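Setting up an arm demonstration for an open day

These notes cover a bench demonstration for visitors, as run at the Kutiletti workshop. Allow two people: one at the controls, one talking.

Before the doors open

1. Check that the base plate bolts are tight. Push the arm by hand with the power off and feel for play.
2. Route cables clear of the joints at both ends of their travel.
3. Lay out the workpiece and mark its position in pencil.
4. Run the full cycle at low speed, then at demonstration speed. Ours takes 58 seconds.
5. Press the emergency stop once in mid-cycle and confirm that the arm holds.

During the demonstration

Keep visitors behind the line. Say what the arm will do before it moves – people watch more closely when they know where to look. If a grip fails, stop the program, open the fingers and return to the start position. Do not reach in while the arm is live.
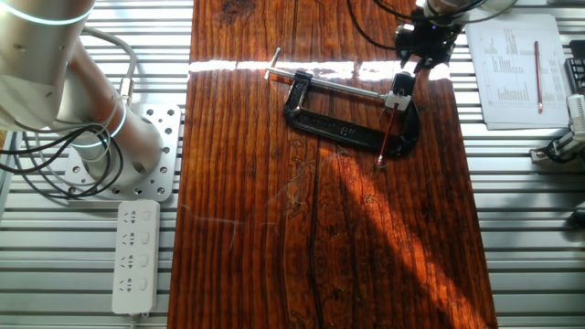 Questions are best taken with the arm parked. The usual ones are about payload, cost and programming time, so have the figures printed. Parveen Rana keeps the current sheet.

Save the log under the visit date before shutting down.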